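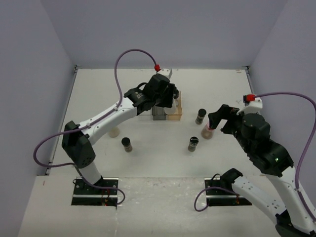
Two arms at the white tabletop.

May 6, 2013

Court notes, typed up fast before I lose the thread. Spent the morning at the Liltport courthouse for the Ratanaporn sentencing (the warehouse fraud one, not the appeal, I keep mixing them up in my own files!). Judge gave him 17 months, with the first hearing on repayment set for July. I had my money on less. Nhyira had it closer than me, so I owe her a coffee.

Things to fix in our draft: we wrote that he ran Surnero, and he didn't, he kept the books there. The prosecutor was very clear on it and so is the charge sheet. Also the $2000 figure is only the first transfer to Rovgate. I don't have the total in writing yet, so please leave it out until I do. Ekua, you had a number in the margin, where did it come from?

His lawyer asked for two weeks to file something about the seized laptop. I missed the exact wording because a door kept banging behind me, so I've put in a request for the transcript. The clerk thought it would be roughly two days, but last time I heard that I ended up going back and standing at the counter.

The sister read a statement. It was short and pretty rough to sit through. I have it nearly word for word in the green pad, but I'd like to check with her before we quote any of it.

Still to do: call the clerk, spelling of the second witness, ask Nhyira if she kept the old hearing list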